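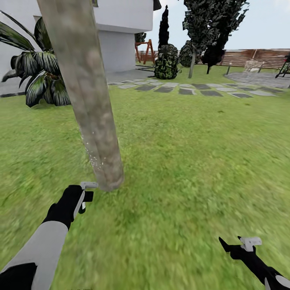 Mature tree on a lawn, with a white house behind.

Lawn care under and around large trees

Grass close to a trunk competes with the tree for water and light, and usually loses. The aim in this zone is a thinner, slightly longer sward that needs little attention. It will not match the open lawn and should not be fed as if it could.

Mowing height
Set the mower one notch higher within the spread of the branches. Never remove more than a third of the blade in one cut. Keep the deck well clear of the bark and finish the margin with hand shears. Strimmer line will cut through young bark in a second or two, and a wound that rings the trunk can kill the tree.

Bare collar
Keep a ring of at least 300 mm around the base free of turf. Lift the grass with a hand fork, not a spade, and stop when you meet roots. Composted bark may be laid to a depth of 5 cm, but leave a gap between it and the trunk.

Surface roots
Do not cut them or bury them under topsoil. Brush a little sieved compost between them in spring and let the grass find its own level.
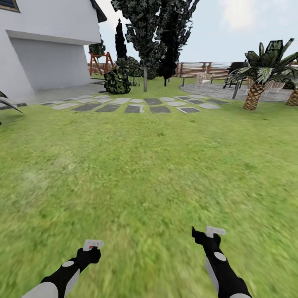 Open lawn, away from the canopy, can be treated normally. Spike compacted areas in autumn when the soil is moist, pushing the fork straight down and easing it back slightly. Spacing of 10 to 15 cm is close enough for most gardens. Brush in sharp sand on clay soils; on light soils leave the holes as they are.

Watering
One long soak is better than several light ones. Stand a straight-sided tin under the sprinkler and turn off the tap when it holds 18 mm. Early morning is best. Established grass that browns in a dry spell will normally recover with rain and can be left alone.

Blades
Ragged, whitish tips a day after mowing mean a blunt blade. Disconnect the spark plug lead or remove the battery before touching it. File along the original bevel, then hang the blade on a nail through its centre hole. If one end drops, take a little more metal off that end.

Shade seed should go down in early autumn. Rake first, sow at the rate on the packet, tread lightly and keep leaves off until the second cut.

Notes by Melati Siregar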